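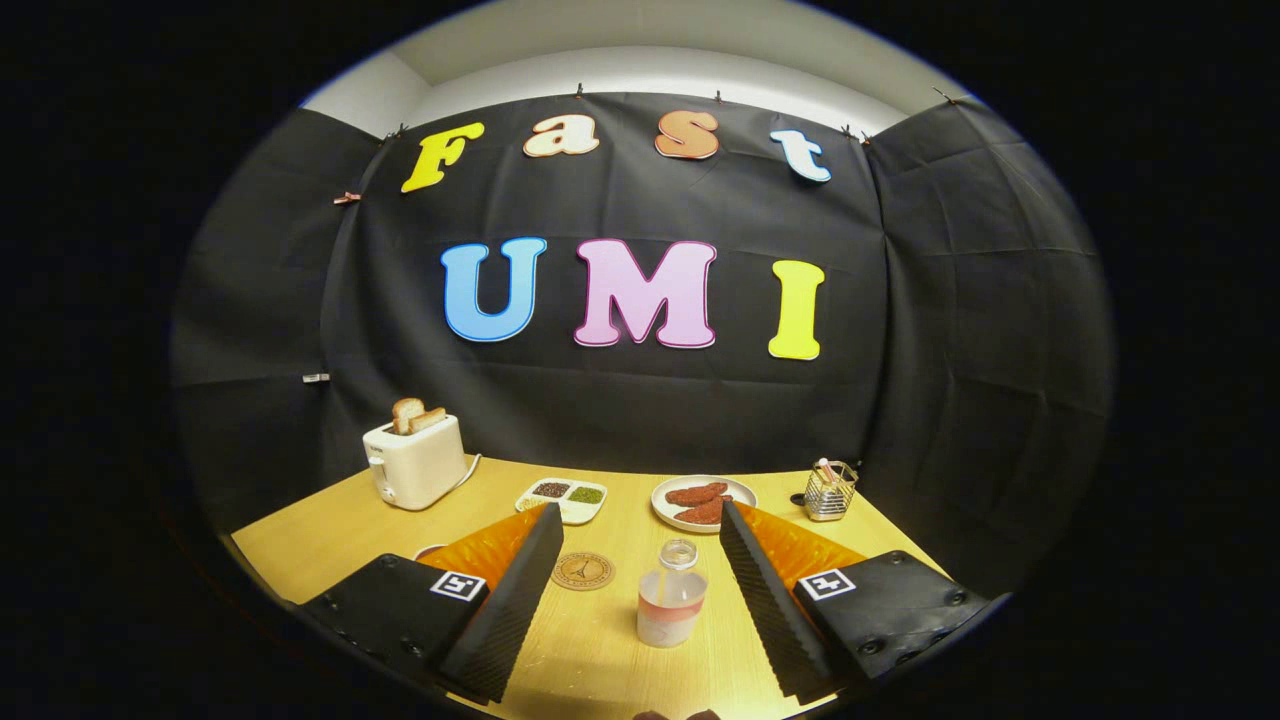 4. Setting out the table and toasting the bread

Do this after the backdrop is up and the letters are mounted (sections 2 and 3). The steps are for the Pavdale two-slot toaster. Other two-slot models can be used if the cord is long enough.

4.1 Wipe the table and let it dry. Pull the front edge clear of the fabric so that nothing hot can touch it.

4.2 Stand the toaster at the left rear of the table with the lever where you can reach it. Leave 80 mm between the toaster and the fabric.

CAUTION: Never run the toaster with the backdrop resting on it. If the fabric sags, unplug the toaster and move the clips before going on.

4.3 Lead the power cord out behind the toaster to the right. Do not coil it under the plate or the divided dish.

4.4 Put one slice of bread in each slot. Set the dial to the middle and press the lever down until it catches.

4.5 Fill the divided dish while the bread is toasting. Dark seeds or grains go in one compartment and the green mix in another. A full dish takes nearly 100 g. Place it to the right of the toaster.

4.6 Lay two cooked patties on the round white plate, one partly over the other. Set the plate to the right of the dish.

4.7 Stand the wire-mesh utensil holder at the right rear corner.

4.8 When the lever comes up, leave the toast in the slots with the crusts showing. Unplug the toaster.

NOTE: Thick slices may catch on the way up. Unplug the toaster and wait for it to cool before freeing them. Do not use a knife or fork.

NOTE: Creases in the fabric do not need to be removed at this stage. See section 6 for steaming, with the table cleared.

Crumb tray: empty after every use.

Section revised 2020-10-02, R. Veloso. Checked by A. Rocha.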